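FOR RELEASE – October

**Clunenent Knitwear Repair opens a drop-off counter in Stistdale, restarts the winter mending scheme**

STISTDALE – Clunenent, the knitwear repair and resale workshop, opens a drop-off counter on Dondska Street this month. Sweaters, cardigans, scarves, hats. Hand-knit or machine-knit, any fiber. Bring it in clean, take a ticket, pick it up mended.

The counter is the second for Clunenent and the first outside its home workshop in Kaczmarczyk Mill, where repairs will still be done. Bags go over to the mill every evening after close. Standard turnaround is 19 days. Rush jobs are possible before the holidays but ask at the counter first, please don't just write RUSH on the bag.

"We had people driving over from Stistdale with one sweater and a hole in the elbow," said Czesław Gajewski, founder of Clunenent. "An hour each way for a ten minute job. So we looked for a room. The first room had no heat. This one has heat and a window, and I took it the same afternoon."

**What the counter takes**

- Moth holes, pulled threads, dropped stitches
- Elbows and cuffs, darned or patched
- Ribbing that has gone slack at the hem or neck – re-knit where the yarn allows
- Buttons, buttonholes, button bands, zippers
- Cable work. Yes, cable work. It takes longer and costs more, and the mill has two menders who do almost nothing else
- De-pilling and reshaping, with or without a repair

Not accepted: leather, fur trim, anything with live moths in it. If moths are suspected, freeze the garment in a sealed bag and let it thaw before bringing it over. The counter staff will open the bag outdoors anyway.

**Prices**

Small holes start at $24 for the first and go down from there if there are more in the same garment. Elbows and cuffs are priced by the pair. Cables and patterned knits are quoted after the mender has seen them, and no work starts untill the customer says yes to the quote. No charge for a quote that gets turned down.

Children's knits are half price all winter. School sweaters included.

**The winter mending scheme**

Last winter Clunenent took in donated knitwear, mended it and passed it on through the coat rail at Stistdale's public library. The final tally was 369 garments, most of them adult sweaters. The target for this winter is 300 again, same as last year's target, with anything above that a bonus.

Donations open with the counter and close at the end of February. What's wanted most:

- Adult sweaters and cardigans, medium and up
- Thick wool in any condition short of felted solid
- Leftover yarn, 50 grams or more, for matching

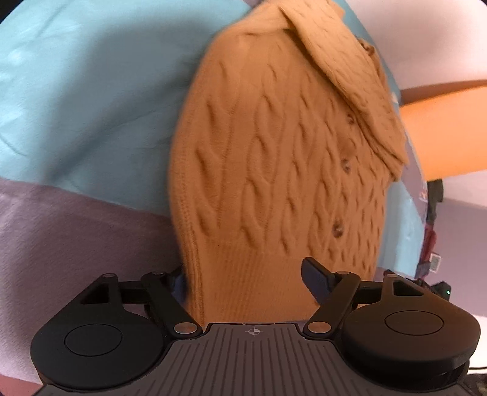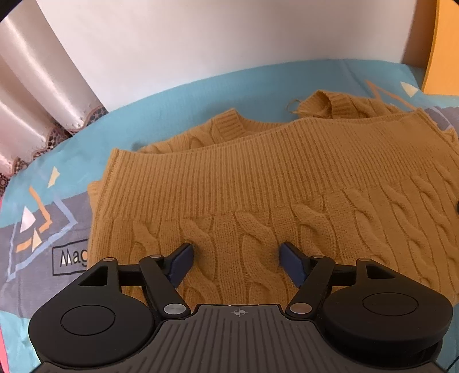 A cardigan and a folded sweater

Yarn matching is the slow part. Mustards, rusts and old greens are the hardest – dye lots have changed and the shop shades come out too clean. So odd balls from the bottom of a knitting basket are worth more to the workshop than a new skein. Labels help but aren't needed. Moth-eaten yarn, no thank you.

Donated pieces that can't be saved get unraveled for yarn or cut down for patches. Nothing goes to landfill from the mill unless it's moldy.

"I get asked why we bother with the ones that look finished," Gajewski said. "Some of those are the best wool in the pile. Older wool, tight spun. You wash it, you fix the cuff, it goes another ten winters. My own work sweater has three colors of elbow and I wouldn't swap it."

**Storing knits: short version**

The counter will hand out a printed care sheet with every repair. The main points, for editors short on space:

Fold, don't hang. Heavy cardigans drag at the shoulders on a hanger and the fronts grow. Wash before putting away for the season, even if it looks clean. Dry flat on a towel, pat the ribbing together with your hands while it's damp. Button cardigans before folding. Lavender smells nice and does very little, a lidded box does more.

If a thread pulls, don't cut it. Ease it through to the inside with a blunt needle, or leave it and bring it in. A cut loop turns into a hole by the next wash, and then it's a different price.

**Evening classes**

Darning classes start at the counter once the shelving is up. Two levels:

*First holes.* Swiss darning, plain woven darns, sewing on a button so it stays. Bring a sock. Wool or cotton, with a real hole in it.

*Ribs and cables.* For people who already knit. Picking up stitches along an edge, re-knitting a cuff, crossing a cable back the way it was. Bring a piece you can live without for the first session, students tend to want to start on a favorite and the tutors would rather they didnt.

Classes run from 6:30 to 8:30 p.m. Tea provided. Needles and a darning mushroom are lent for the evening and can be bought at cost. Places are limited by the size of the table. Sign up at the counter, in person – there is no online booking yet.

**Hours and getting there**

The Stistdale counter is open 10 a.m. to 6 p.m., with a lunch break from 1 to 1:30. Entrance is on Dondska Street, between the bakery and the key cutter. Blue door. The step is high, ring the bell and someone will come out for the bag. Parking behind the bakery is for bakery customers, so use the lot by the library.

The Kaczmarczyk Mill workshop keeps its usual hours and still takes walk-ins.

**About Clunenent**

Clunenent repairs, resells and re-knits wool garments. The workshop was set up by Czesław Gajewski in a former spinning room at Kaczmarczyk Mill and does repairs for private customers as well as uniform knitwear on contract. A small resale rack of mended sweaters is kept at both addresses, with proceeds from the rack going to yarn for the winter scheme.

**Press contact**

Czesław Gajewski, Clunenent, Kaczmarczyk Mill. Best reached by phone before 10 a.m., after that the machines are on. Interviews and visits to the mending room by arrangement. Sample repairs, before and after, can be shown at the mill on request.

– ends –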